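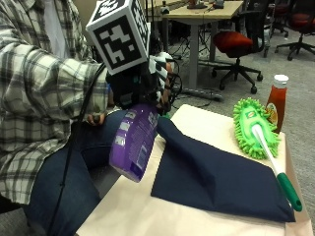
Plalusdale, November

Dear Ms. Bloxham,

I report on the second stage of the gripper build, which Brilmont supports. The glove kit and the marker cube are now assembled and wired. We practice only with household things: a navy cloth, a green duster, bottles.

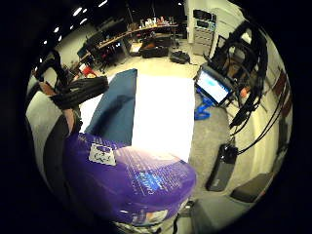
The hand-held gripper gave us more trouble. Its cable was too short and I made a new one, so we lost 2 evenings. Of your grant of $900 we have spent everything except $34.

Work since the last report:

1. Lionel Pilkington rewrote the program that reads the markers. It is slower than before, but it loses the cube less often. 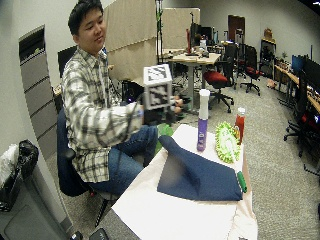 2. The gripper fingers were printed again in a softer material. The first 3 pairs broke at the screw hole.

3. Folding of the cloth is not yet reliable. I ask to move this goal to the next stage.

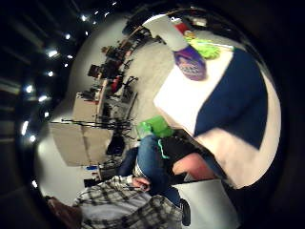
The work table with the navy cloth, from the gripper camera.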